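Spanos extends carpet tile take-back scheme to Pusbridge

Pusbridge, April 3, 2025. Flooring contractor Spanos has opened a second collection point for used carpet tiles at its Pusbridge depot. The site accepts bitumen-backed and PVC-backed tiles from offices, schools and shops within the Plesa and Milten delivery areas.
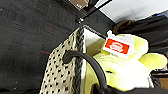 Tiles are sorted by backing, brushed and graded. Grade A tiles are resold in lots of 3,000; the remainder goes for fibre recovery. The first depot handled 1,333 pallets in its opening year, of which 778 were suitable for reuse.

"Adhesive residue is the main cause of rejection," said Jyoti Sengar, technical manager. "Tiles laid with tackifier lift cleanly and normally pass."
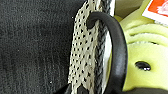

Trade Bulletin, Issue 2

Loads must be stacked face to face, banded and labelled with the backing type. Mixed pallets are accepted at a higher gate fee. Collections are booked through the depot office, and Senad Mladenović is the contact for site surveys.

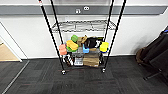

Wire shelving on castors over charcoal carpet tile.

A price list for graded tiles is available on request. The next revision is due in November.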